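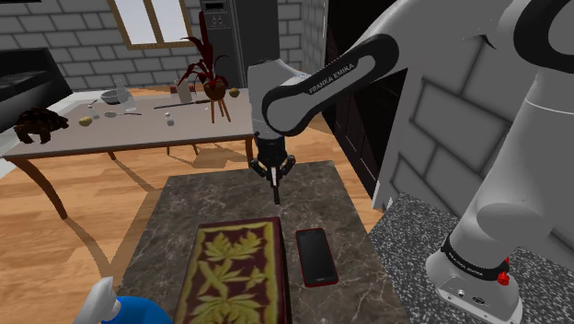 4.2 Sealing a stone countertop

CAUTION: Grilus sealer is flammable until cured. Turn off pilot lights and open a window.

1. Wipe the stone with Grisora cleaner and let it dry for 30 minutes.
2. Pour a thin line of sealer along the back edge.
3. Spread it toward the front with a lint-free cloth.
4. After five minutes, buff off any residue.

NOTE: Polished stone may need only one coat. For honed stone, repeat steps 2 to 4.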